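Keeping root vegetables through winter: notes on cold storage

The first frost reached the lower plots at Flerum early this year, and several members have asked the same questions about storage that came up last October. The notes below update the guidance printed then. They draw on the log kept by Soon-im Ma, whose insulated garage room has now been through two full winters, and on comments from Miroslava Kushnir, who stores in an unheated basement on the Hilberg side.

Temperature and humidity

Carrots, beets, parsnips and rutabagas keep longest just above freezing, in air that stays close to saturated. The usual target is 90 per cent relative humidity or higher. Most basements in the area run far drier than that once the furnace is on, and a carrot left on an open shelf in a furnace-heated basement will go limp within days.

Potatoes want the same humidity but a slightly warmer room. Aim for 4 degrees Celsius and keep them there. Below that, starch converts to sugar and the tubers brown badly when fried. They also need complete darkness. A single bulb left on over a weekend is enough to start greening in some thin-skinned varieties.

Onions, garlic and winter squash do not belong in this room at all. Onions and garlic need cold, dry air. Squash needs dry air and a temperature closer to that of an unheated bedroom.

Thermometers should be placed at crop height, away from the outside wall. Soon-im's log shows a steady difference between the floor and the top shelf, and her readings only became useful after she moved the probe down from the door frame. A cheap hygrometer is good enough if it is checked against a salt test before the season and again at midwinter.

Preparation at harvest

Dig on a dry day if you have one. Brush off loose soil and leave the rest. Washing is fine for anything to be eaten within the month, but washed roots must be surface-dried before they go into a closed container, and most people do not wait long enough.

Twist or cut the tops from carrots and parsnips flush with the crown. Leave a short stub on beets so that they do not bleed. Set aside anything forked, split or nicked by the spade and use it first.

Peppers and other tender crops are a separate matter. They will not tolerate root cellar temperatures for long and should be eaten, frozen or pickled soon after picking. An open-weave basket on a kitchen counter is suitable for a few days – no longer if the skins have been marked. 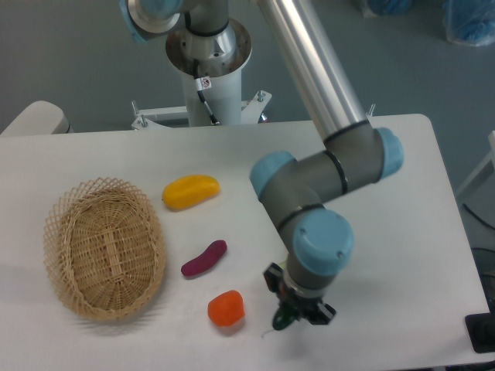 Packing media

Damp sand is the traditional choice and still the most forgiving. Use washed, coarse sand, and add water until a squeezed handful holds its shape without dripping. Layer the roots so that they do not touch, and finish with a covering of sand as deep as your hand is wide. The drawback is weight. A full tote of sand and carrots should be packed where it will stay.

Softwood shavings are lighter and easier to clean off, but they dry out unevenly. Miroslava re-wets hers with a hand sprayer at the start of each month and turns the upper layer by hand. Avoid cedar, which taints parsnips.

Perforated bags work for small quantities. Check them for condensation after the first night, and open them for a few hours if water has pooled in the bottom.

Ventilation

A cold room needs an intake near the floor and an exhaust near the ceiling, preferably at opposite ends. Both should be screened against mice and fitted with something that can be closed – a sliding plate or a foam plug is adequate. On very cold nights, close the intake first.

Do not store apples in the same air as carrots or potatoes. Ethylene from the fruit turns carrots bitter and disturbs dormancy in potatoes. A separate room is best, and a shelf beside the exhaust is a poor second.

Inspection

Go through every container once every two weeks until midwinter and weekly after that. Remove soft or mouldy roots along with the medium immediately around them. White feeder roots on carrots mean the room is too warm. Shrivelled tips mean it is too dry.

Members who keep a log are asked to record the date, the temperature at crop height, the humidity and any losses by crop. Blank sheets are in the rack inside the Flerum shed door, and completed ones can be left in the same place.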